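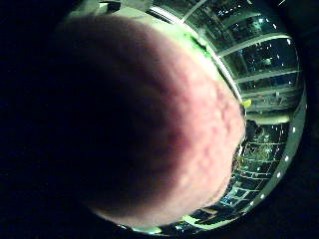
Aiguo Yuan has spent most of her working life reading safety rules for machines, and she has a low opinion of most of them. The one on her desk this month is a draft code of practice for robots that handle things in public buildings, and she has written "says who?" in the margin so often that she gave up and started drawing a question mark. Her first complaint is about what the draft calls adequate view of the work. With a wrist camera, she says, the thing being handled can take up nearly everything. A big pinkish-red shape, soft and out of focus, and all that is left of the building is a crescent of window panes and lights down one side. "Now tell me where the people are," she said. "There's a dark rounded shape by the edge. Could be a head. Could be a fixture. The draft would let you tick the box for that."

Yuan reviews procedures for Plirlow, a small firm that gets called in when a building owner wants a second opinion. I asked her whether a tougher rule on cameras would fix the problem. She doubts it.

"People will write that the camera must be clear and in good working order. Fine. It can be in perfect working order and have something parked in front of it. The question is what the machine is allowed to do while it can't see past its own hand. I read 84 pages looking for that and I found one sentence, and the sentence said 'appropriate measures.'"

She would like the sentence to say slow down, or stop, and to give a speed. She would also like a second view from somewhere other than the wrist, paid for by whoever is running the robot.

Hermenegildo Cervantes sat on the drafting group and took my call knowing what she thought of it. He works for Arkgate, which installs the machines, a fact Yuan had brought up twice before I did. He was good-humored about it.

"If we put in a hard number, half the sites would be out of line the day it came out," he said. "So they'd ignore the whole thing. I'd sooner have a rule they follow."

I put it to him that a rule loose enough for everyone to follow already may not be doing much. He said the group had taken in 221 written comments and that 79 of them asked for more flexibility. I asked what the rest wanted. He said it was a mix.

The code also leans on a figure of more than 1,000 hours of running without an injury, gathered at a site called Jerstead. Yuan has asked to see how many of those hours had members of the public nearby. Cervantes told me the log doesn't split it out that way, and that he wishes it did.

"So it's hours of a robot in a building," Yuan said when I passed this along. "My toaster has a very good record too, on the days I'm out."

They do agree on glass. Both think reflections and points of light in big windows deserve a section of their own, and neither could tell me why the draft gives them a footnote. Cervantes says it may be fixed in the next version. Yuan has her comments ready either way, and they run longer than the section she is commenting on.

Published March 22, 2024 | Contact the editors | © Beltrán Review | Back to top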